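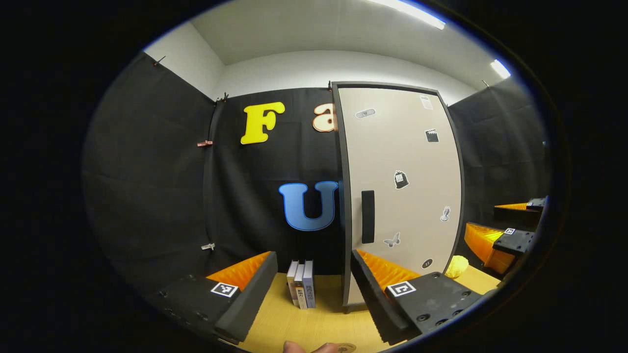 Areeba Hashmi
April 2, 2019

OK so a few people asked what my job is now, after I posted about leaving the returns desk. I haven't left! Same building, same terrible parking. Going to try to answer in a thread.

For anyone new: I work at Tidstead, the book depot. Libraries in the county send us what needs sorting, mending or moving on, and we send it back out. I did returns for eight years, which means I've stood books upright on a surface more times than I want to think about.

Last May we were told the shelving line was going to be automated. The meeting was short and the Q&A was not. Shabnam asked straight out if we should be looking for other jobs, and the answer was "not this year," and you can imagine how well that went down.

What happened first was a lot of nothing. Then Gronon came in (they're doing the robot arms) and said they needed people to show the machine how to handle books. With grippers. Held in your hands. Two of them, one each side, little orange pads for fingers.

So that's what I do now, mornings. I pick up books, line them up, take them away, put them back, with a gripper in each hand instead of my own fingers. It all gets recorded and somewhere down the line an arm is supposed to learn from it.

It's harder than it sounds. You lose all feeling in your fingertips, obviously, and you don't know how much your fingertips were doing until they're gone. Thin paperbacks are the worst. They slide, they fan open, they take their neighbor down with them.

My target is 60 good runs a shift. First day I got 38 and went home with hands like claws – my daughter had to open the pasta sauce.

A "good run" is one where you do the thing at a steady speed and don't fix a mistake in some weird way a robot couldn't copy. I fix everything with my elbow. Apparently that's a problem.

The part I didn't expect is how much they want to know. Maham runs the sessions and she'll stop me and go, why did you turn that one before you put it down? And I have to think about it. Because the spine was cracked? Because I could tell it would fall? Eight years and I'd never said any of it out loud.

Now for the stuff I'm less cheerful about, since I don't want this to read like a brochure.

Returns used to be five of us and it's three now. The other two moved to packing, and packing is faster and louder and you don't get to chat. Razia hates it. She's said so to everyone including the man who fills the vending machine.

Also I get a bit more an hour for the demo work, and the people still on the desk don't, even though they're covering my mornings. That isn't fair and I've said it in two meetings. I'm told it's "being looked at."

And yes, I know what I'm doing. I'm teaching the thing my job. My brother brings this up every single time we eat together, so you don't need to put it in the replies.

Where I've got to with it, for today anyway: the shelving was wrecking people. Shabnam's shoulder, my wrists. If an arm does the lifting and we keep the mending and the sorting out of oddities, I can live with that. If it does the lifting and they cut us down to one person and a clipboard, I'm going to be very loud.

We asked for that first version in writing, by the way. Eirini from the union drafted it and got management to sign a page saying nobody on returns loses hours while the trial is on. It's only for the trial. Still, we have the page.

The total they want from our site is 2,000 runs, all of us together. After that it's the Viltness depot's turn and they'll be doing boxed sets, good luck to them.

Somebody in my DMs wants to know if I've seen the arm do it yet. Once, on a video. It picked up a book, held it very nicely, and set it down on top of another book. Maham was thrilled. I wanted to reach in and straighten it!

Right, my break's over. Will answer questions tonight – except you, Bilal, you can ask me at dinner.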